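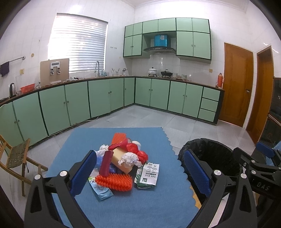
Hemi Tapsell asked me after our September open house whether kids wouldn't learn more from building something that drives fast and throws balls. It's a fair question, and I hear some version of it from parents every year. I gave Hemi a mumbled answer about budgets and then thought about it all the way home to Ellery. I've had a few months to come up with a better one, so let me try.

I love the fast robots! I've judged at the Steddale meet and I've yelled myself hoarse over a machine that climbed a ramp with one wheel hanging off. But I have come around to thinking that the best thing a student robotics club can do right now is clean up. Trash, laundry, dishes, the dull stuff every family does every night. Our club at Goltville has spent most of this year on trash alone, and I have never seen teenagers argue so hard about anything.

Think about what a tissue is, if you're a robot. It has no proper edges. It squashes when you close on it, and it looks different each time somebody crumples it. A foam fruit sleeve is worse, full of holes and springy besides. A plastic bag changes shape when you pull on it and likes to bring its neighbors along. A ball in a game is always the same ball. Students can measure it on the first afternoon and build the whole machine around that number, and plenty of good teams do exactly that. Try it with a heap of wrappers and your number is no use by the second pickup.

So they have to think about hands, and I mean their own hands first. When we started, our freshmen wrote down how they would pick up a paper cup, and the lists were hopeless (one said "grab it"). Then they tried the job with the hand-held grippers, two fingers and nothing else, and the lists got long. Where do you come in from? How hard do you squeeze? What do you do about the thing lying on top of the thing you want? One girl rewrote her page 8 times and was still unhappy with the part about letting go. Letting go is hard! Static is not in the textbook chapter on grippers, and neither is a candy wrapper that would like to stay on your finger pad forever.

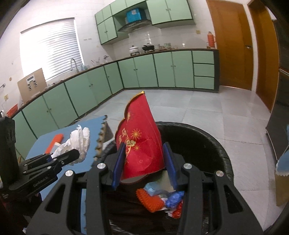
Working over a bin also makes it easy to check yourself, which I like a lot for beginners. The piece is in or it's out. You don't need a referee or a scoring app, and a shy kid can see her own progress without asking anyone. We set a goal of 40 clean drops in a row for each pair of students before they may touch the software side, and they complain about it, and then they go and try to beat the pair next to them.

There is an objection I take more seriously than Hemi's. A friend who coaches at Merkach says chores don't bring in new members, and she has a point. Some 1000 people came through the Steddale meet and I doubt many of them would have crossed the hall to watch a sock get folded. Our sign-up table was slow last fall. The big arena games are thrilling, they fill a gym, and they pull in kids who would never have opened a door marked "engineering." I don't want them gone. I'd just like a chore event next to them on the same floor, with the same trophies and the same loud music.

And please, let it be in a room that looks like somebody lives there. Cabinets, a kettle, chairs in the way, window light that changes while you work. Students who have only practiced on a bare white table get a shock the first time they set up in a kitchen, and I'd like them to get that shock at fifteen, with their friends around and a whole afternoon to fix things.

Hemi came by again last month and took a turn with the grippers. He went after a foam sleeve and stayed until we had to lock up. He still wants the ball thrower, and I've told him he can run that team himself if he'll give me two evenings a month for trash.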